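# Enetti bin picking kit, part 3: bars in a metal-sided world

2023-08-16

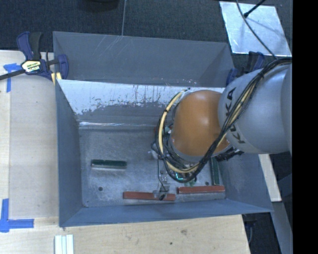 ## Where things stand

Parts 1 and 2 covered unboxing, mounting and the calibration routine. This one deals with picking. The Enetti kit consists of a gripper assembly, a vision module, a licence dongle and a software package that runs on a separate PC and talks to the robot controller over Ethernet. It is sold as arm-agnostic. I have it on a KUKA, with a metal bin clamped at the corners to a wooden bench top, and I've been feeding it short coloured bars, green and reddish-brown.

The retail price for the kit was $1,949 when I ordered it from Tisgate. Freight and the tool flange adapter were extra. I paid for all of it.

## Test method

The bin goes in the same place each session. I marked out the bench with blue tape before starting and checked position against it every morning. The clamps hold well enough that I never had to redo the extrinsic calibration mid-run, though I did it anyway after the first software update.

For each cycle I dropped a handful of bars in by hand, started the job and let it run until the software declared the bin empty or raised a fault. A pick counted as good if the bar left the bin and arrived at the drop point in a single attempt. Anything else went down as a miss, including picks that succeeded on a retry. Enetti's own reporting counts retries as successes, so my figures will look worse than the ones on your dashboard.

Total attempts logged: 497. Of those, 292 were good on the first try.

That is a poor result, and most of this post is about where the misses came from.

## Reflections

The bin is bare and scuffed inside, and in places the grey finish has worn through to bright metal. I chose it for that reason. Orysia Savchuk, who lent me the bin, has a row of them in the same condition, and a kit that needs a freshly painted container isn't much use to her or to anybody else with a real shop.

With the default exposure profile, the vision module proposes grasps on bright streaks in the wall. It assigns them decent confidence too. Switching to the "low gloss" profile removes most of these but also thins out the point cloud on the darker bars, which then get skipped. The green ones suffer more than the reddish ones.

What worked best was:

- exposure bracketing on, three captures
- minimum cluster size raised one step above default
- wall margin set manually, with auto-detect off
- overhead lights left on, blinds closed

Bracketing costs time on every cycle. I'd accept that. The manual wall margin matters more than the other three put together, and it is buried in an advanced tab that the quick start guide doesn't mention.

## Wall clearance

A bar lying near the middle of the floor is easy. The software finds the long axis, picks a grasp close to the centroid and the approach is nearly vertical. Bars lying end to end are harder. The segmentation will sometimes join two into one long object and put the grasp at the junction, where the fingertips close on a bit of each. Reducing the maximum object length in the part template fixed this completely. Maham Talpur suggested that one by email after reading part 2, and I'm grateful.

Bars close to a side wall are the real trouble. The fingers need room on both sides, and the planner is conservative about the sloping sides of the bin. It models the container as a box with vertical walls. There is a field for draft angle in the bin definition, but in the firmware I have, changing it had no effect on the planned approach. I reported this. Support at Enetti (Anong Chaimongkol, prompt and clear throughout) confirmed it as a known fault and said a fix is planned for December.

Until then the workaround is to define the bin as slightly smaller than it is at the rim and accept that the last bar against a wall may have to come out by hand.

## Cable management

The supplied dress pack is adequate for a pedestal-mounted arm with modest wrist travel. Deep bin work asks for more. With the wrist low and rotated, the loop at the joint swings out a fair way, and it has to be counted in the collision model. The kit ships with no envelope for it. I added a cylinder by hand, oversized, and lost a few reachable poses near the corners.

Ties at closer spacing than the manual recommends kept the hose from wandering. Yevdokiia Vakulenko runs hers through a spring return and says the difference is considerable. I haven't priced one.

## Faults

There were 2 hard stops in the whole run. The first was a dropped network connection, traced to my switch. The second was a planner timeout with no useful message in the log, and I couldn't reproduce it.

## Next

I'll rerun the same test on the Chornovol fingertips, which are narrower and should fit between bar and wall with less fuss. Hnat Pasichnyk has a pair he isn't using until the Bosthorpe job starts. The part template and my bin definition file are available if anyone wants them. Leave a comment with your firmware version, as the format changed between releases and the old files won't load on the new one.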